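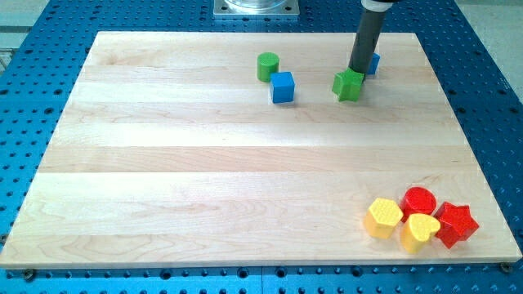
Gamlow Hall kitchen and store — quarterly safety check
Heto Lettings, site copy. Keep in the blue folder by the hatch.
Done: April 6, 2018
Next due: August

Marks: OK / FIX / STOP USING. Comments after each one.

1. Way out and doors

Front doors open fully from inside — OK. Left one sticks at the bottom, goes with a push.
Side door to car park — FIX. Bolt at the top still on. It has to be off whenever the hall is let, said this last time.
Exit signs lit — OK, all of them.
Corridor clear — FIX. Stacked chairs again outside the store. Moved them, they'll be back by Tuesday.

2. Fire

Extinguishers in place, pins in, tags in date — OK. Kitchen one is hung too high for some people, bracket to come down a bit.
Fire blanket — OK. Tapes hanging free, nothing in front of it.
Alarm test from call point by stage — OK. Heard it in the toilets with the door shut.
Call point by kitchen — not tested, key missing. FIX.
Log book — gaps in it. Please write the test in even if nothing's wrong.

3. Electrics

Plugs and leads, looked at only — FIX. Urn lead has a nick near the plug end. Taped up by someone. Tape is not a repair. Taken out of use and labelled.
Extension lead behind the piano — STOP USING. Rated 500 watts on the label and there was a 2,000 watt heater on it. Heater unplugged, lead binned.
Sockets — OK exept the double by the hatch, faceplate loose. Nimri to quote with the other bits.
Fuse board cupboard — OK, locked, nothing stored in it.

4. Kitchen

Floor — OK. Lino lifting by the fridge, not a trip yet. Watch it.
Fridge — 4 degrees, OK. Seal is grubby.
Hot tap — very hot. Warning sticker has peeled off, new one needed. FIX
Chopping boards — two plastic ones badly scored, replace. Wooden one fine, wants oiling. Stand them up to dry, don't stack flat.
Knives — OK, in the block, all there.
Gas cooker — rings all light. Back left slow. Service is with Waltumis, date not on the sticker so need to ring them.
First aid box — FIX. No blue plasters. Eye wash out of date.

5. Store and shelves

Shelving fixed to wall — OK at the top, one bracket loose lower down. Tightened by hand, wants a proper plug.
Heavy stuff low down — FIX. Box of crockery on the top shelf, took two of us to lift it off.
Cleaning stuff — locked, OK. One bottle with no label, smelt like bleach, got rid.
Ladder — OK. Feet good, no bends. Tag says 2017 check so that's near enough due.

6. Outside

Steps — OK. Moss on the bottom one, scrape and salt.
Handrail — wobbles at the gate end. FIX before the playgroup are back.
Lights — one out over the bins.
Drain cover — seated, OK.
Bins — lids shut, pulled away from the wall now.

Money

Budget left for small repairs is 800. Nimri wanted 200 for the faceplate and the bracket last time we asked, so get the handrail added to the same visit. Cooker service comes out of the other pot.

To do first

Bolt off side door — done before I left
Call point key
Handrail
Urn lead
Plasters and eye wash, can get from the chemist
Hot water sticker

Not looked at today: loft hatch, stage curtains, upstairs toilet (locked, no key on the ring). Will do theese on the next visit or when the key turns up.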